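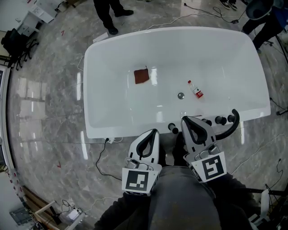 Rónán Conneely

Bathtub cleaning: the stuff people ask me

I look after the tubs at Welcombe, and I get a lot of the same emails, so I've put my answers on one page. I'm talking about white freestanding tubs throughout. If yours is built in, most of it still works and you get to skip the floor part, lucky you!

What do I need?
A small cloth, a bottle of mild liquid bathroom cleaner and a dry towel for the end. I drop the cloth and the bottle right in the tub before I start, so I'm not hunting for them later with dripping hands. Put the cap back on the bottle first. I once poured half a bottle down the drain with my elbow.

Where do you start?
Rim first, then the sides, then the bottom. Everything you loosen runs downhill anyway. The rounded corners get an extra pass from me (soap film loves them) and I finish at the drain.

How long should it take?
A regular clean takes me 12 minutes. The first proper one on a neglected tub took 42, and I had to sit down afterward.

Can I use a scouring pad on the white part?
Please don't. You'll dull the finish and then it'll grab dirt faster than before. Leave the cleaner on for 5 minutes, go have some coffee, come back and wipe. If a mark is still there, do it again. Check what your tub's maker says too – coatings vary a lot.

My faucet is black and it always looks chalky. Help?
Ah, the black faucet. I like the look of dark handles on a white rim, but hard water shows up on them like you wouldn't believe. Use a soft damp cloth with a drop of dish soap, rinse, then dry right away. With four handles in a row you have to get the cloth in between each pair, and around the bottom of each one. For a gooseneck spout I wrap the cloth all the way around and slide it from the base to the tip. No vinegar on black finishes, not even "just a little."

And the chrome drain?
Much easier. Same soapy cloth, then buff it with the dry towel. An old toothbrush gets the ring where the metal meets the tub.

I cleaned it and it still has streaks. Why?
Probably leftover cleaner. Rinse more than you think you need to, then dry. I also check from more than one side, and I look up before I look down: where's the light coming from? A tub under one bulb can look perfect from the door and terrible from the other end. 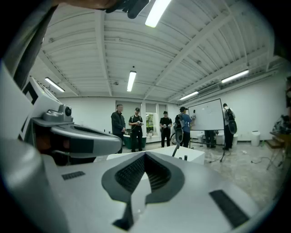
Overhead strip lights are my favorite for this, the plain fluorescent kind, especially in a big room with white walls and a white ceiling. They aren't flattering, but you'll find that missed patch. At home I take a flashlight and hold it low along the rim.

What about the floor around it?
Shiny gray marble-look floors are gorgeous and they show every drip. I wipe a path all the way around the tub, including the back, and I move cords and power strips well away before any water comes out. Do that every time, even for a quick wipe.

How often?
Quick rinse and dry after each bath, proper clean once a week. My neighbor Gheorghița Avram does hers every day and her tub is 17 years old and looks brand new, so maybe don't listen to me.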